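November 18, 2018

I came home from the funeral home at nine in the evening and I could not sleep, so I write. My uncle Apolinar Ibarra died three days ago, and the family decided that I must write the obituary. They say it is because I write well. I think it is because I live the nearest and I have a printer.

I have never written one before, and in English it is harder. In my first language I know how people speak about the dead. There are fixed words and one only puts the name inside them. In English I took the newspaper from last week and read all the notices slowly, with a pencil, to see what comes first. First the name and the age. Then where the person was born, and to whom. Then the work, the church, the people who died before, and the people who remain. It looks simple until you must do it for somebody who taught you how to ride a bicycle. 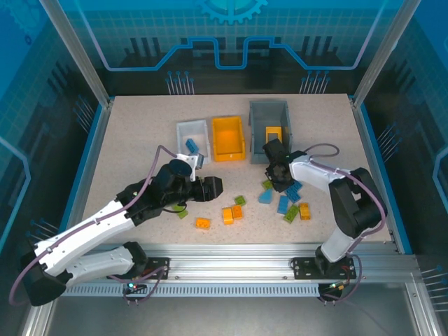

Cousin Citlali Cuautle called in the afternoon with the dates. She is the only one who has the papers of the family in order. She says that Uncle was the third child and not the second, for there was a baby girl who lived only a few weeks. I did not know this. We spoke for a long time about whether to put the baby in the notice. Citlali wants to put her. My mother does not want to, she says that Grandmother never spoke of her and so we also should not. I wrote one version with her and one version without, and tomorrow I will bring both.

The next difficulty is the word "preceded." I had to look it up to be sure. "He was preceded in death by his parents and his brother Isauro Carrillo." They had different fathers, so the last names are different, and the lady at the funeral home asked me if I should write half-brother. I said no. They shared one bed until they were big boys, and Uncle never in his life said "half." She was kind about it and crossed out her note.

Then there is the question of the money. The newspaper takes payment by the line, and the photograph is extra. For the funeral itself the paper I have here says 1,717 dollars still to pay, after what the burial insurance gives. Macario Bautista, who worked with Uncle for 17 years, came to the door this morning with an envelope from the men at the shop. He did not want to come in. He stood with his hat in his hand and told me that Uncle once drove in the night to Chatzigeorgiou's garage to get him a part, and would not take anything for the gas. I asked if I may put this in the obituary. He thought and said that better not, Uncle would be ashamed.

So what may one put? I have written that he "enjoyed fishing and the company of his friends." This is true but it could be anybody. He enjoyed to be right about the weather. He hated fishing for the first hour and liked it after that. He named every dog he had Juto, one after the other, and when we asked why, he said that he was used to shouting it.

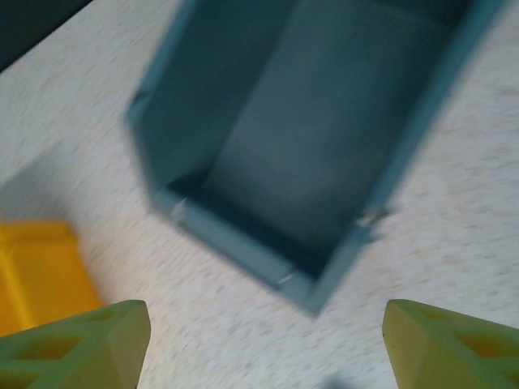

In the evening Nana Mahama from the church came by with soup and sat with me at the kitchen table. She has helped many families with these notices – she keeps the old ones in a folder, cut out very straight. She read mine and changed only small things. Where I wrote "he left us," she asked if I prefer "he passed away," and I do, because "left us" sounds in my ear as if he went out angry. She also found that I had forgotten his wife's sister in the list of the ones who remain. That would have been a disaster for many years.

She asked who will read it aloud at the service. I said that I hoped it would be the pastor. She looked at me and ate her soup. I understood that it will be me.

I practiced it once in the bathroom with the door closed. The hard word is "beloved." I never know if it has two parts or three. Nana says three, and to go slowly.

Tomorrow:
bring both versions to my mother before noon
ask Citlali for the year of the wedding, January or not
the dark suit, the button
call the newspaper about the photograph – the one on the porch, if they can cut out the ladder

It is after midnight now and the soup pot is still on the stove. I will wash it in the morning and take it back to her.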